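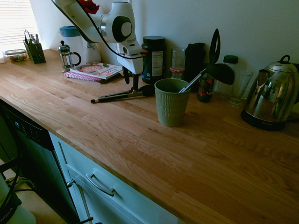 The Skanosik kitchen cell at Gwynne, with the arm lowered over the counter and the gripper beside the green utensil cup.

The Skanosik kitchen cell is a single-arm manipulation station installed in a domestic kitchen at the Gwynne test house. It is used for picking up, moving and putting away ordinary household objects. The cell is operated by Justell, which also wrote the setup and maintenance procedure now followed at its other sites.

Layout

The arm works over a wooden countertop that runs along one wall of the kitchen. The counter was kept when the cell was put in, along with the dishwasher and the pale blue cabinets beneath it. Objects are left standing on the counter between sessions. They include a French press, an electric kettle, a knife block, jars, a drinking glass and a green cup that holds a ladle. The two-finger gripper has black fingers on a white body and is normally carried pointing down.

The taught working area extends 685 mm from front to back. Objects may stand outside it, but the arm is not sent to collect them. The kettle is kept unplugged and empty while the cell is in use.

Setup

A session begins with a check of the base bolts and a slow move through the full range of each joint. The operator watches the cable that hangs along the arm during this move. It needs enough slack to follow the wrist through a full turn, but a loop that is too long can catch on tall items such as utensil handles. The slack is taken up or let out at the clip nearest the last joint.

The gripper is then opened and closed 14 times without a load. If the fingers do not meet evenly, the finger screws are loosened, the fingers are closed on a flat gauge and the screws are tightened again. The zero position is saved in Kodent, the control software used by the cell. Kodent keeps the previous value, and the operator can return to it if the new one gives poor results.

Counter height is taught last. The closed fingers are lowered at four points near the corners of the working area until a paper strip beneath them begins to drag. Kodent fits a plane through the four points. Long, flat-lying objects such as tongs are the usual test of this step, as a small height error will either press the fingertips into the wood or leave them closing on air.

Routine care

The fingers are wiped with a damp cloth after each session and dried before the arm is parked. Solvents are not used on the finger surfaces. Crumbs and grease on the counter are cleaned off before the height is taught.

The cable is inspected every 30 operating hours, with particular attention to the bend below the wrist. Finger pads are replaced after 18 sessions, or sooner if the edges have rounded. The gripper zero must be set again whenever the pads are changed.

Common faults

Most stoppages at Gwynne have been traced to the cable connector at the wrist. A loose connector shows up in Kodent as a brief loss of gripper position, usually during a wrist turn. The arm is powered down before the connector is reseated, and the full joint move is repeated afterward.

Drift in the taught height is the next most frequent fault. It was more common in August, and Justell shortened the interval between height checks for that month. A repeated grip failure on one object is treated as a pad or zero problem until both have been checked.

See also

Gripper calibration
Cable management in robot arms
Justell maintenance procedure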